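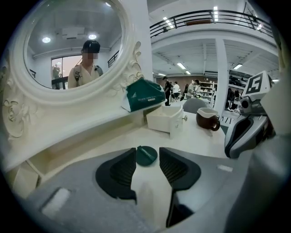 Part 2: Fixing the wall cleats and hanging the mirror

Right, so you've got the packing off and the bag of fittings tipped out into a bowl (do use a bowl, the little washers roll for miles). I wrote this section after hanging my own Hesura in the spare bedroom, then again after helping Lensa Gidey with hers, which went up in half the time. Set aside an evening and rope in a second person for steps 6 and 7.

You'll need a drill, a spirit level, a pencil, masking tape and the two metal cleats marked WALL and FRAME.

1. Decide on your height. I like the middle of the glass at eye level for whoever will use it most. If it's going over a dressing table, sit down on your stool and check from there too!

2. Run a strip of masking tape along the wall where the cleat will go and draw a level line on it. Pencil shows up far better on tape than on paint.

3. Go over the area with a pipe and cable detector. Go over it twice.

Caution: never drill directly above or below a socket or light switch. Cables usually run straight up or down from them.

4. Hold the WALL cleat on your line, lip pointing up, and mark the outer holes. They should be 330 mm apart. If yours aren't, you've picked up the FRAME cleat (I've done it, it's easily done).

5. Drill, push the plugs in flush and screw the cleat on. Give it a good firm tug. If it shifts at all, take it down and read the note on plasterboard below.

6. Lay the mirror face down on a folded duvet and screw the FRAME cleat to the back, lip pointing down. Hand screwdriver only, please, as a drill will go straight through the thin bits.

7. Lift it together, one of you each side, holding the frame by its outer edge and never by any raised decoration. Bring it in a little too high, slide it down the wall and feel for the cleats to catch.

8. Keep hold while one of you looks along the wall to check that both ends are seated. Then let go slowly.

Note on plasterboard: the plugs in the bag are for brick and block. For hollow walls you want the spring kind, sold separately as Bridine part 889. Old lath and plaster is a different beast, and I'd ask a joiner.

Note on cleaning: spray the cloth and leave the glass alone, otherwise it creeps down behind the edge and spoils the silvering. A dry paintbrush is lovely for dusty corners.

Spare screws and washers are listed on page 26.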